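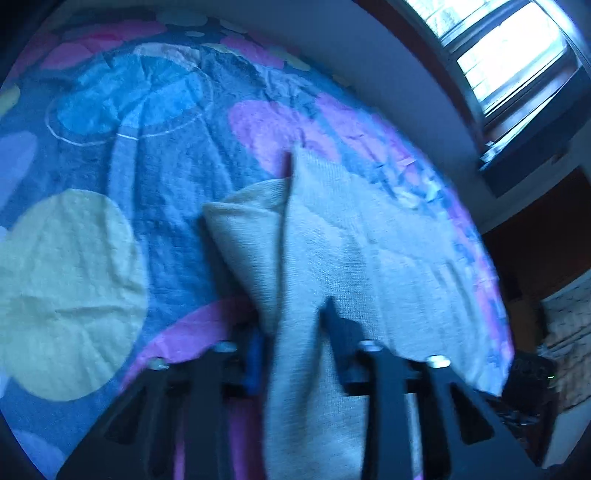
Grondden home insulation pilot: progress report to Civmont
Wednesday, February 19, 2020
3 min read

We have now finished work in 24 homes, against the 100 promised in the bid. The bid was too hopeful and I said so when it went in. The Uvside terraces have solid walls and odd-sized lofts, and each one takes longer than the plan allows.

Bedrooms are where people complain most of the cold, so we did those first. Tenants tell us they are warmer. I would be careful with that. It has been a mild winter, and people are polite to someone who has just spent two days in their loft. Until we have meter readings from a full heating season I would not put a saving in any leaflet, and I would ask Civmont to hold off as well.

The readings we do have are patchy. Of the loggers supplied by Tan, 13 stopped sending data within a month of being fitted. Tan says the fault is weak signal in the back rooms. Nélida Riquelme moved two of them to front windows and they still dropped out, so I am not convinced. She has asked for replacements and we have no delivery date.

Money: we are under budget, but only because we are behind. Cost per home is £400 over the estimate, nearly all of it scaffolding. Celeste Quiroga is getting a second quote – the first firm has put its prices up twice – and will send it on with the spring claim.

The draught-proofing visits have gone better. They are cheap and quick, and tenants ask for them by name. If Civmont is willing to move funds between headings, I would put more there and lower the target for full insulation. Reaching the original figure by August would mean rushing the lofts, and badly fitted insulation brings damp.

Please let us have a decision on the revised target before the next order of boards goes in.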